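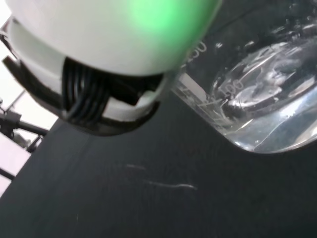 How long should you rest bread dough before shaping it? Until it stops fighting you, and in my kitchen that's usually 25 minutes, a bit more in winter.

Home | Talks | Recipes | Contact

Last updated: May 31, 2020

OK so that's my opener, and I want to let it sit for a second before I say hi. Then hi, thanks to Imelda Policarpio for having me back, and please grab a roll from the table by the door (I baked 68 of them, so take two!).

Start with the Namska loaf. It's my grandmother's rye, 65 percent rye flour and the rest plain bread flour, and I made it badly for years. Tell the story about the loaf that sank in the middle and how I served it anyway with a lot of butter. Wait for the laugh, move on if there isn't one.

Next, water. I go slow here because last July people were still writing when I jumped ahead. Weigh it, don't pour it by eye. Pass around the Farko scale and let folks play with the buttons.

Then shaping. Flour on the hands, hardly any on the counter. Fold the top down, turn, fold again, and drag it toward you until the skin feels tight. Do this 3 times with the spare dough, and talk while I do it or it gets awfully quiet.

If somebody asks about pans, I like my old Van Beek and I don't have a strong opinion past that. Skip the part on steam if we're running late.

Finish with storage: cut side down on the board, a towel over it, no fridge. Then questions, and remind them the rolls have sesame on them.

Filed under: Baking talks, Rye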